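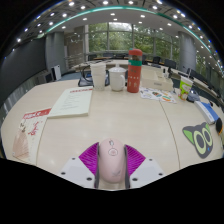
Table de réunion

La table de réunion, appelée aussi table de conférence, est un meuble de bureau destiné à recevoir plusieurs personnes assises autour d'un même plateau. Elle se distingue du bureau individuel par ses dimensions, par l'absence habituelle de tiroirs et par le fait qu'elle n'est attribuée à personne en particulier.

Formes

Les formes les plus courantes sont le rectangle, l'ovale, le cercle et la forme dite « tonneau », dont les longs côtés sont légèrement bombés. Le plateau rectangulaire donne une place marquée à la personne assise en bout de table. Le plateau rond supprime cette place, mais il devient peu commode quand le diamètre est grand, car le centre reste hors de portée de la main.

Les grands modèles sont presque toujours composés de plusieurs sections, assemblées sur place. La ligne de jonction demeure visible sous la forme d'un joint mince. Dans le vocabulaire des fabricants, on parle de « plateau divisé » – à ne pas confondre avec la table à rallonge, qui peut changer de longueur après le montage.

Matériaux et couleurs

Le plateau est fabriqué en bois massif, en panneau plaqué, en panneau stratifié ou en verre. Les teintes foncées ont longtemps dominé dans les salles de direction. Les surfaces blanches ou crème sont aujourd'hui fréquentes dans les bureaux partagés : elles renvoient bien la lumière, mais les traces d'encre et de café y sont plus apparentes. Une finition très brillante produit des reflets gênants sous un éclairage de plafond, et l'on préfère souvent un aspect satiné.

Le modèle Limholm, dessiné par Ludger Kasten pour la maison Pestura, est un exemple de table ovale à plateau clair. Il existe en 2 versions, l'une d'une seule pièce et l'autre en 3 sections, cette dernière pouvant atteindre jusqu'à 7 mètres.

Objets usuels

En dehors des réunions, la table sert fréquemment de poste de travail provisoire ou de lieu de dépôt. On y trouve des carnets, des feuilles imprimées, une souris d'ordinateur, des sacs, ainsi que des récipients pour boire : gobelets en plastique empilés, tasses à couvercle, bouteilles isothermes. Les objets personnels y voisinent avec les objets communs, ce qui conduit certaines entreprises à fixer des règles de rangement. La plus simple demande que chacun reprenne ses affaires à la fin de la séance. Les gobelets propres peuvent rester sur la table, de préférence vers le milieu, où ils sont accessibles des deux côtés.

Ludger Sperling, dans son inventaire du mobilier de bureau de Flivthorpe, classe ces objets en « objets de séance » et « objets de passage ». Cette distinction est reprise dans le catalogue Hamann, où la table de réunion à plateau divisé porte le numéro 3 498.

Entretien

Le plateau est nettoyé avec un chiffon doux, légèrement humide, puis essuyé. Les joints entre les sections retiennent la poussière et demandent une brosse fine. Les tampons abrasifs sont à éviter sur les surfaces claires – ils y laissent des zones mates qui ne peuvent pas être reprises.

Voir aussi

Bureau (meuble)
Salle de réunion
Table à rallonge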